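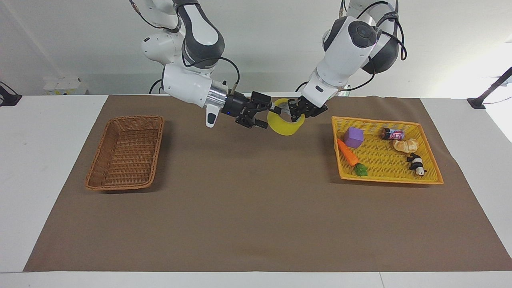
Previs says most people use far too much packing tape, and that households and small shops in Skultham could cut what they buy by 40 percent without a single box coming open in transit. The packing supply company made the claim in February at the launch of Trokel, a set of taping instructions it plans to hand out at parcel counters across the town.

It is a large promise for a leaflet. Trokel comes down to one strip of tape along the center seam of a box, top and bottom, with an overhang at each end and no wrapping around the sides. Anyone who has mailed a birthday present has probably been told something close to that already, often by the tape maker, on the inside of the roll's own packaging.

The 40 percent figure comes from a test of 446 boxes packed at the Previs warehouse. Half were taped the way staff thought customers would do it, and half the Trokel way. The company has published the total tape used for each half. It has not published what was in the boxes, how heavy they were, or how many of them were mailed. Asked whether any had traveled farther than the loading dock, the company said a road trial was "under discussion."

The comparison also depends a good deal on what warehouse staff imagine an ordinary customer does. According to the summary sheet, the "household" boxes each got several full turns of tape in both directions. Some people do pack that way, especially when moving. Plenty of others run a strip down the middle and call it done, and those people would save nothing.

Lyimo, which runs the parcel counter on the main street, has agreed to carry the leaflets but is not ready to repeat the number. The counter goes through 60 rolls in a normal month, and the manager on duty said a lot of that tape is spent fixing boxes that arrive with too little on them. Old grocery cartons are the usual trouble. The flaps have gone soft, the first strip peels up with a layer of cardboard attached, and a second and third go down on top of it. 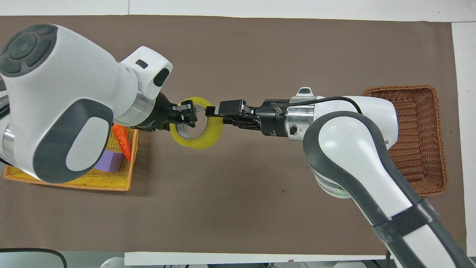 Tape color and thickness get a paragraph of their own in the instructions. Previs says clear and yellow tapes perform equally well if the adhesive is the same, and tells buyers to look at thickness before price. That part is sensible. Thin tape splits lengthwise as it comes off the roll, and the time spent picking at the edge with a fingernail is familiar to anybody who buys the cheap six-pack. The trouble is that thickness is often printed in tiny type or left off the label altogether, and the leaflet has no advice for that case except to ask the seller.

It also recommends working on a covered table, with a sheet of heavy paper or a mat under the box, so that stray tape doesn't pull at the surface and the box can be turned without scuffing. Fair enough. A folded blanket does the same job and most homes have one.

What Trokel leaves out may matter more than what it includes. There is nothing in it on paper tape, which can go into many recycling bins along with the carton, and nothing on reusing boxes beyond a line advising against it. Previs sells new boxes. It also sells a heavier tape than the one most supermarkets stock, and that heavier tape is the only kind used in the test. A customer who follows the instructions to the letter would buy fewer rolls and pay more for each one. The company did not provide a price comparison, and its sheet gives savings only in yards.

Previs has printed 3,000 leaflets for the first round. The copies seen at Lyimo were stacked beside the register, next to the tape, and in the course of one morning a few customers picked one up while waiting for a label. One woman with a box for her sister read it through and asked the clerk for an extra strip along the sides anyway. She got it.

The company says it will collect comments from parcel counters over the spring and revise the instructions if needed. It has not said whether the results of any road trial will be made public. The leaflet is free, and the tape at the Lyimo counter is still the same brand at the same price as before.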